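How Does a Robot Learn to Clear the Table?
From the pages of the Lema Robot Club, for readers from 8 years

Maybe you have a job at home after dinner. You take the plates away, you put the trash in the bin, you wipe the table. You do this so quickly that you don't think about it. For a robot it is a very difficult job, and in our club we spend the whole school year on it.

Our project has the name Grokano. There are 24 children in the club, and we work in small teams. Our teacher is Halima Urio, and Josphat Mwaipopo helps us with the computers.

Why is it so difficult?

Think about a banana skin. Today it lies flat, tomorrow it is folded, and next week it is brown and in two parts. You always know that it is a banana skin. A robot has to learn it.

Now think about a paper cup. If you squeeze it too much, it becomes flat. If you squeeze it too little, it falls down. Your fingers feel this without asking you. A simple robot hand has only two fingers and it doesn't feel very much.

Soft things are the worst. A wooden block has the same shape when you lift it. A sock, a napkin or a plastic bag changes its shape all the time. Tatu Langat from our club says that picking up a plastic bag is like picking up a ghost.

How do we teach it?

There are two ways. In the first way, a person writes every step: go left, go down, close the fingers, go up. This works well in a factory, where each part waits in the same place. It doesn't work well on a table after breakfast, where everything is in a different place every day.

In the second way, we show the robot what to do. This is called "learning from demonstration". Demonstration is a long word for showing. You also learned many things like this. Probably somebody showed you how to tie your shoes, and you tried to do the same.

To show it, we use a gripper that you hold in your hand. A gripper is a tool with two fingers that open and close. You pull the trigger and the fingers close. A camera on the tool records what is in front of the fingers. Later the computer studies many recordings and looks for what is the same in them.

One recording is not enough! When Divya Naidu started with the cup, she made 32 recordings of only this one thing. She put the cup standing, lying, near and far. If the cup always stands in the same place, the computer may learn the place and not the cup.

Working in a real kitchen

A tidy desk in a classroom is too easy. In a kitchen there are patterns, shadows and many things behind the table, and the computer must learn which of them are important for the job. So we also practice with real trash: peels, wrappers, cups and packages.
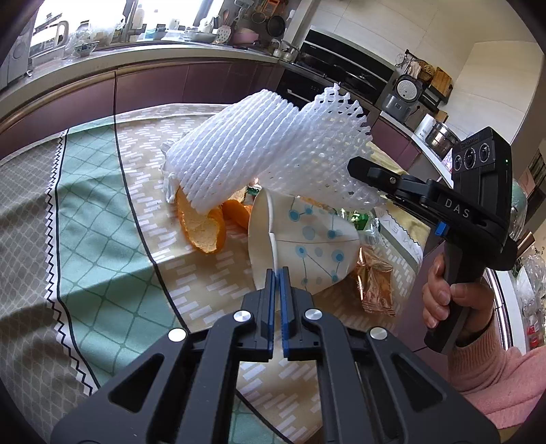
Two grippers at the table. The one on the right is holding a foam fruit net.

A fruit net is a good example of a soft thing. It is light and full of holes, and it can stretch. Zawadi Mrema likes to take it in the middle, but other children prefer the end. Both are allowed — the computer can learn from more than one way.

Our rules for a good recording

Move slowly, but don't stop for a long time.
Close the fingers only when they are around the thing.
Put the thing down gently. Don't throw it.
If you make a mistake, tell your team and write it in the notebook.

Try it at home

You need 3 spoons, one sock, one paper cup and a pair of kitchen tongs. Ask an adult before you take the tongs. Put everything on the table and move it to a box, using only the tongs. Then close one eye and do it again. Was the sock more difficult than the spoon? Now you know a little how it is for our robot.

In May we will show Grokano to the parents, and the robot will try to clear a table with 5 things on it. If you want to join the club, please speak with Halima Urio after school.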